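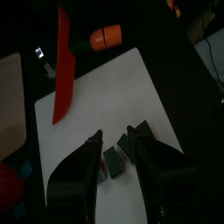

How is the carat weight of a loose stone measured?

Each stone is weighed unmounted on a calibrated balance reading to 0.001 ct. The figure is then given to two decimal places. One carat is 0.2 grams. Stones under 0.10 ct are weighed and sold in parcels, and the listing gives the total weight of the parcel.

Does carat weight tell me the size?

No. Gem species differ in density, so two stones of equal weight can have different dimensions. A 1.00 ct sapphire will normally look smaller than a 1.00 ct aquamarine of the same cut. Use the millimetre measurements when choosing a stone for an existing mount.

In what order are the measurements given?

Length, width, depth. Round stones are listed as minimum diameter, maximum diameter, depth. All are taken with a digital gauge and stated to 0.1 mm.

What tolerance should my setter allow?

Allow 0.1 mm on length and width for single stones. Calibrated stones sold under the Viria range are sorted to the same tolerance. Stones in the Grusten range are cut for weight and are not calibrated; a made-to-measure setting is needed.

What does "heated" mean in a listing?

The stone has been heated after mining to change its colour or clarity. Heating is common for sapphire, ruby, aquamarine and tanzanite, and the result is stable in normal wear. Where we have no evidence either way, the listing says "heating not determined".

Do you sell filled or dyed stones?

Oiled emeralds are sold and are marked as such, with the degree of oiling where a report states it. We do not stock lead glass filled ruby, dyed sapphire or coated topaz.

Which stones come with a laboratory report?

Any single stone priced at £490 or above is supplied with a report from an independent laboratory. Below that price a report can be ordered for a fee of £70, payable in advance. The fee is not refunded if the stone is returned.

How long does a report take?

Six weeks from the date we send the stone. Requests received in January may take longer, as the laboratory closes for part of the month.

Is the country of origin guaranteed?

Only where it appears on a laboratory report. Otherwise the origin shown is the one declared by our supplier. Laboratories give origin as an opinion and may decline to give one.

Can I clean a loose stone in an ultrasonic bath?

It depends on the species and on any treatment. Do not use ultrasonic or steam cleaning on emerald, opal, tanzanite or any stone with fractures that reach the surface. Lukewarm water, a little washing-up liquid and a soft brush are suitable for most others. Opal doublets and triplets should be wiped with a damp cloth and never soaked.

How should loose stones be stored?

Separately, in a folded gem paper or a lidded box. Diamond will scratch every other stone it touches, and sapphire will scratch most of them.

Can you recut a chipped stone?

Recutting is done at our Arkley workshop. We quote after seeing the stone and give an estimated finished weight. The final weight may be lower if a hidden fracture is found on the wheel. We will not recut a stone without a signed quotation.

How are orders sent?

By insured post, with a signature required. Orders over £350 are sent free of charge within the UK. Customers may also collect from the Kincaid counter by appointment, with photo identification and the order number.

What is the returns period?

Fourteen days from delivery. The stone must be unmounted, unaltered and returned with its report, if one was supplied. It is weighed and measured again on arrival, before a refund is made.

Who do I contact about a query not covered here?

Write to Samina Orakzai, Technical Desk, quoting the stock number.

Page last revised 18/12/2019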